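Local history societies have a habit of treating the canal as the event that made our town. There is a Canal Street, a Canal Inn and a mural of a barge horse by the station. When the school does its May project, the children draw locks. I have no quarrel with the canal, but I think we have given it credit that belongs to the rope works, and I would like to see the balance put right.

The Berkov works opened in a field east of the church while the canal was still being dug. Its first wages book survives and lists nine men. The last book before the fire lists 400 people, more than half of them women. No other employer in the parish came close. The canal company kept a lock-keeper, a clerk and a few labourers, and most of the boatmen lived elsewhere and passed through.

Numbers of jobs are a crude measure, so look at where people lived. The parish survey made before the works opened gives 335 inhabitants. The next one we can trust, taken a generation later, gives 765. The usual account says the canal brought them. Shoshana Begay went through the baptism registers for her study of the Drakier estate and found that most of the new fathers gave their trade as roper, hemp dresser or spinner. Very few gave anything to do with boats. Her work has been in the county library for years and I have yet to see it mentioned on a single information board.
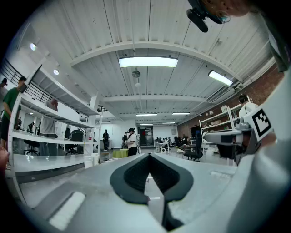

The reply I usually get is that the rope works needed the canal to bring in hemp. It did, later on. For its first years the hemp came by cart over the hill road, and the carriers' bills are there for anyone who wants to read them. They are dull reading and the handwriting is bad, which may be why they are seldom quoted. The works would have been smaller without the canal. I do not believe it would have failed.

There is also the matter of what people did with their evenings. The reading room, the sick club and the first night school were all started by rope workers. The night school met on a Thursday because that was the day after the works paid out. It carried on meeting on a Thursday long after the works had gone, and the adult classes in the same building still do.

I can see why the canal wins. It is still there, it is pleasant to walk along, and it photographs well. The rope walk was a long shed that burned down, and the site is now a builders' merchant and a row of garages. A visitor cannot be sent to look at it. But a town's past should not be ranked by how much of it is left standing, and the people who dressed hemp for ten hours a day have as good a claim on us as the people who steered boats.

The boards along the towpath are due to be replaced. I would ask for one of them to be put at the garages instead, with the names from the first wages book on it. There is room for all nine.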